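wanby-recipes

Hi! This is the little pile of text files I use to keep track of what I bake, plus a script that scales them up or down. I started it when the Bruvora app ate my sourdough notes (still sore about that) and it has grown to 13 recipes, mostly bread, with 2 cakes my sister keeps asking for.

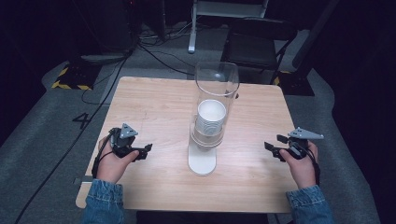
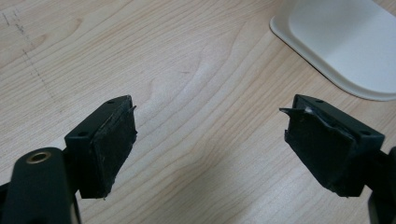 Each recipe is one file, with weights in grams and the oven temperature on the top line. Run scale.py with the file name and the number of loaves you want. It rounds salt badly for tiny batches, so check that yourself!

The rye one came from Henrique Falcão, who also fixed my awful unit converter. Thank you!!

Still to do: the Gundberg buns, which I only have on a stained card, and some kind of search. Send fixes any time, I usually look on Tuesday evenings.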